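The Slow Death of the Two-Knob Microwave
Drondeck Quarterly, April

A mechanical microwave timer is a spring, a gear train and a bell. It has no memory and no clock, and a power cut does not reset it. In the rental blocks of Paldale, where the supply drops out often, tenants still ask for this type by name.

Suppliers have been slower to listen. Liao, which wholesales appliances to landlords, lists roughly 809 microwave models. Most use a membrane keypad. The keypad is cheaper to assemble and easier to wipe, but its printed traces crack under the keys pressed most, and the usual remedy is a new panel.

A rotary timer fails more gradually. The spring weakens and short settings run inaccurate. Repairers at Gulus advise turning the dial past the 2-minute mark and then back, which loads the spring evenly. 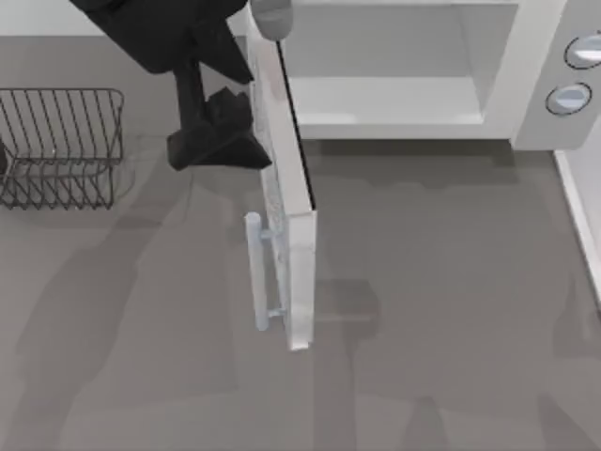
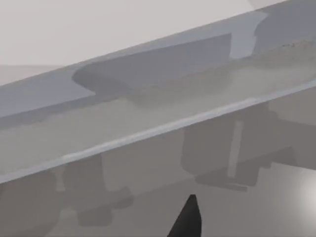
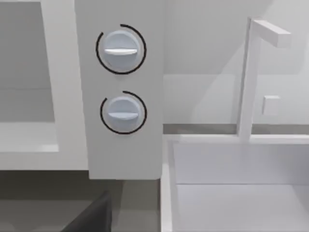
Two round controls on a plain gray panel, first and last views.

Power selection is simpler still. On most two-dial models the second control sets the duty cycle of the magnetron: at half power it runs at full output for half the time. The food heats in bursts, and the rest periods let heat spread inward. Inverter models vary the output directly, at higher cost and with more parts to fail.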